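I went to Vorkdale with a budget of £4000 and a head full of robot arms (you would too!). Meenakshi Chowdary, who plans the kit there, wanted to talk about cables and bins first – she'd set aside £616 for them and wished it were more.
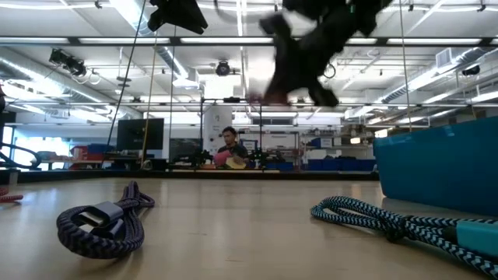 What I'd buy first

Spare gripper fingers, then storage. Braided cable is a brute to pick up, so budget for plenty of practice before January's order goes in.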